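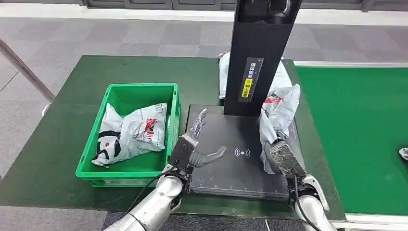
来期の設備予算で「袋物の計測工程に双腕ロボット」という行を書くことになったので、見積もりを取りながら覚えたことを流していきます。うちは返品を受ける小さい倉庫です。長いです。ロボットの性能の話はあまり出てきません。見積書の話が大半です。

まず対象の作業。宅配用のビニール袋を箱から出して、計測台に置いて、寸法と重さを取って、次へ流す。以上。人間の新人なら午前中に覚えて、午後には飽きる仕事です。飽きる仕事だから自動化の候補になり、袋だから候補止まりで何年も過ごしてきた。

段ボールの自動化なら話は早いんですよ。面があって、角があって、吸えば持ち上がる。袋には面も角もない。中身が偏るし、寝かせると広がるし、折り返した端が浮く。寸法計は浮いた端まで律儀に測ってくれるので、Tシャツが炊飯器の運賃になります。

なので手が二本ほしい。片方で押さえて片方で整える。ここまでは現場の全員が賛成してくれました。値段を見る前だったので。

声をかけたのはHevbridge、Sturkik、Oselの3社。同じ要求書を同じ日に送りました。返ってきた見積書は、同じ要求書を読んだとは思えない厚さの差がありました。

Hevbridgeの見積もりは表紙を入れて3枚。「ロボットシステム一式」。一式。この国の見積書でいちばん高い単語です。

一式に何が入っているか問い合わせたら「標準構成です」と返事が来て、標準構成とは何か問い合わせたら「一式に含まれるものです」と返ってきた。美しい円環構造でした。しばらく眺めてから電話しました。

電話で判明した、一式に入っていなかったもの。指先の交換部品、作業台、安全の事前評価、計測台との通信。要するに腕は来る。腕だけ来る。

Sturkikは逆で、ネジまで書いてあるタイプ。養生テープに単価がついていました。嫌いじゃないです。ただ項目が多すぎて、経理に出したら養生テープについてだけ質問が返ってきた。本体の金額にはひとことも触れずに。

予算の会議はだいたいこれです。大きい数字は大きすぎて誰の実感にも引っかからず、テープは全員が買ったことがある。

Oselは買い取りの見積もりを出してきませんでした。月額だけ。営業の方いわく「所有から利用へ、という流れがありまして」。その流れ、うちの複合機のときも来ました。まだ払っています。

月額が悪いわけじゃないんです。うちみたいに物量が読めないところは、返せる契約のほうが気が楽。問題は「返せる」の中身で、Oselの約款だと途中で返すと残り期間の分を払う。それは返せると言うのか。日本語として。

ここで助けてくれたのがBrândușa Tudoseさん。うちの契約書まわりを見てもらっている人です。約款を読んで最初の感想が「よく書けていますね、Osel側にとって」でした。

Tudoseさんの赤入れで直してもらえたのは解約の条項と、故障中の月額の扱い。故障で止まっている間も満額、というのが原案でした。動かない腕に払う月謝。直してくれたのでOselには感謝しています。言わなければそのままだったと思いますが。

さて数量の話。稟議には処理能力を書く欄があります。うちの袋物は1日にほぼ300。多いと思った人は小売の人で、少ないと思った人は物流の人です。設備屋さんは全員、少ないという顔をしました。

少ないとどうなるか。「投資回収は何年ですか」の答えが格好悪くなる。正直に計算すると、7年と出ました。最初の表では。

7年先の倉庫で袋が使われているかどうか、私は知りません。倉庫があるかも知りません。表計算ソフトは知っているようで、すました顔で小数まで出してきます。

ここで回収年数をきれいにする技がいろいろあるんですよ。残業削減を足す。採用費を足す。「品質向上効果」という、誰も測っていない金額を足す。最後のを足すとあっという間に縮む。私は足しませんでした。偉いからではなく、以前足して、翌年に「で、その効果は」と聞かれたからです。

代わりに足したのは運賃の差額です。さっきの炊飯器の件。袋の端が浮いたまま測った寸法で払っている分が毎月ある。これは請求書が残っているので、聞かれても紙を出せます。予算に足すのは紙が出るものだけ、というのが今回の方針。地味です。

次、稟議に載せ忘れる費用を並べておきます。来年の自分がたぶん検索するので。

電源工事。ロボットの横にコンセントがあると思うな。あっても掃除機用です。

床。うちは一部がタイルカーペットで、台を据えるなら水平を見てくれと各社に言われました。調整脚で済むのか下に板を敷くのか、答えが割れたまま見積もりには「別途」とある。別途は一式の弟です。

箱。いまのコンテナは人間向けに選んだもので、深さも縁の形も「安かったから」以外の理由がありません。袋が中でくしゃっと丸まっていると、腕は縁をよけながら上から取りに行くことになる。箱を浅いのに替える費用は、腕の値段に比べれば誤差です。誤差なのに、別の予算科目なので別の稟議になる。

指先。これがいちばん揉めた。ビニールをつかむ面は消耗品だと私は思っていて、Hevbridgeは「半消耗品」と表現しました。半分だけ減るんでしょうか。交換周期を聞いたら「ご使用状況によります」。では300の袋で、と状況を渡したら「確認します」。まだ確認中です。

計測台。うちのはGiannakopoulosという輸入代理店から買ったもので、台の上に置けば寸法と重さが出る。これ自体は働き者。ただ、ロボットから計測完了を受け取るには連携用のライセンスが要るそうで、台は買ってあるのに台と会話する権利は買っていなかった。

Giannakopoulosの担当の方はとても親切で、ライセンスの値段も親切に教えてくれました。

もうひとつ計測台で見落としやすいのが、支柱。測る部品が上にあるので台の奥から柱が立っていて、人間は体をひねって避けるから気にしたこともない。腕の場合、柱の向こうは行きにくいし見えにくい。袋の仮置き場を柱の裏に作るか脇に作るかでSturkikの動作設計の工数が変わると言われ、レイアウト図を引き直しました。

そのレイアウト図を描いたのがSiobhán Foleyさん。現場の改善担当で、ロボットの導入にいちばん冷淡です。「袋を押さえるだけなら重しを置けば」と初回の打ち合わせで言いました。営業さんの前で。

重し、検討しました。重さも一緒に測る台なので駄目でした。Foleyさんは「引けばいい」と言い、確かに引けばいいのですが、重しを置いて取るのは誰なのかという話に戻り、手が二本ほしい、に戻る。ここで1時間使いました。無駄だったとは思っていません。稟議の「代替案の検討」欄が埋まったので。

Foleyさんの指摘で残ったものもあって、「ロボットが測れなかった袋はどこへ行くの」。これが3社とも見積もりに入っていなかった。よける場所と、よけた袋を人が測り直す手間。全自動という言葉の裏に立っている人の人件費です。立つのはたぶんFoleyさんです。だから気づいた。

試験の条件も予算のうちです。袋を10種類こちらで選んで送り、各社で評価してもらうことにしました。注意点として、選ぶのを現場に任せること。私が選ぶときれいな袋ばかりになり、営業さんが選ぶともっときれいになります。

現場が選んだ袋、つるつるで、ぱんぱんで、テープが変なところにあった。悪意を感じる人選ならぬ袋選でした。でも普段流れてくるのはこれだと言われると何も言えない。

各社の反応。Hevbridgeは「評価環境を整えてから」、Oselは「成功率の定義をすり合わせたい」、Sturkikは受領の連絡のあと評価費用の追加見積もりを送ってきました。袋の開梱作業に単価がついていた。一貫性がある。

成功率の定義、Oselの言い分にも理がありまして。台に載ったら成功なのか、端が寝て正しい寸法が出たら成功なのか。前者だと全社すばらしい数字になります。うちは後者で出してもらうことにして、前者の数字も並べてもらう。並べると差が見えるので。

で、7/14/26 に社内の一次審査がありました。結果は「継続検討」。却下でも承認でもない、稟議界の柱の裏です。

審査で聞かれたこと。「人型なのか」。腕が二本あるだけですと答えたら少し残念そうでした。「止まったらどうするのか」。人がやります。「いまと同じじゃないか」。止まっている間はそうです。「テープが高くないか」。またテープ。

通った部分もあって、評価費用と箱の入れ替えだけは先に出してよいことになりました。ロボットを買う話をしに行って、箱を買って帰ってきた。Foleyさんは初めて笑顔でした。

いまの私の腹積もりとしては、月額で短く借りて、うちの袋で数字を取ってから買い取りを考える。その場合の月額は設備予算じゃなくて経費なので、今日ここまで書いた「設備予算の行」は丸ごと要らなくなるかもしれません。書いていて途中で気づきました。

次の審査が12月。それまでにHevbridgeの「確認します」が確認されること、Giannakopoulosのライセンスが計測台の台数単位なのか接続先の単位なのか分かること、この二つが宿題。二つ目は先方も社内で割れているらしいです。

質問が来ていたので追記。「メーカーはどこがおすすめですか」。評価の数字がまだないので答えられません。見積書の読みやすさだけならSturkikです。読み終われば、ですが。

追記もうひとつ。「要求書の雛形がほしい」という方へ。社名を消したら出せると思うので、Tudoseさんに確認してから上げます。赤が入って戻ってくるはずなので少し待ってください。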